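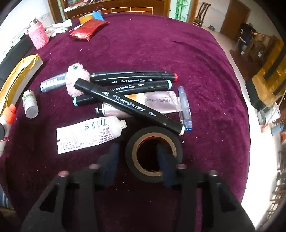 Recording tidy-up demos with the hand-held gripper — quick guide

Notes for anyone joining the Pirneo clutter runs. Written fast between sessions, fix things as you find them.

What you need
Gripper, charged. Two batteries if you're doing a long block. Memory card, emptied. A table with a cloth on it and a pile of ordinary stuff. Markers, paint tubes, tape, small bottles, something soft. Mixed is good. All boxes is useless, we have hundreds of those already from Morrison.

Before you start
Wipe the lens. Check the finger pads are seated, they creep forward after a while. Open and close fully 6 times with nothing in the way — that's the width calibration and the script looks for it at the top of every file. Forget it and the whole file gets skipped. No warning.

Then hold still for a couple of seconds. Then go.

Doing a grasp
Come in slower than feels natural. Fingers open well before you reach the object, not at the last moment.

Rolls of tape: two ways. Either pinch across the outside, or put one finger through the hole and close on the wall of the roll. We want both. The second is the one the policy is bad at, so if you've time for extras do that one. Keep the roll upright if it's upright, don't knock it flat first to make life easier.

Markers: grab across the barrel, near the middle. If two are lying close together take the top one and leave the other where it ends up.

Paint tubes: lightly. A squeezed tube slides about and the closing width is different every time, fine, that's what we want in the data. Caps on if you can find them. An open nozzle on a velvet cloth is a bad afternoon.

Soft things (pom-poms, gloves, knitted bits): close all the way. Don't stop at first contact.

One object per grasp. Lift, move, set down, let go, back off. If you drop it, carry on and pick it up again, don't cut the recording. Recoveries are worth having. Zarmeena's last training run with the drops left in did better on the messy piles than the one without, same number of demos otherwise.

Episode length
Aim for 12 grasps then stop. Longer ones drift, the tracking loses the table and you get a path that wanders off through the wall. Plain cloth makes it worse. A bit of pattern or lint is no bad thing, leave it alone.

Shuffle the pile between episodes. Properly, with your hands. Not just the top layer.

Uploading
Card into the Wurex box, run the import, wait for the green line. Check three things:
— width trace goes to zero and back at the start
— no gap in the tracking longer than a blink
— the object is visible between the fingers at the moment of closing

Fail on the first one, rerecord. Fail on the others, tag it and leave it in, Donnie Swanson goes through the tagged ones on Monday.

Where we are
Target is 700 good episodes before the next training run. Table piles in peoples homes count double as far as I'm concerned, the lab table looks the same in every file. The Parkitz baseline was trained on a bare desk and it goes to peices as soon as there's a cloth.

To do: section on thin cables. Leave them out of the grasps for now.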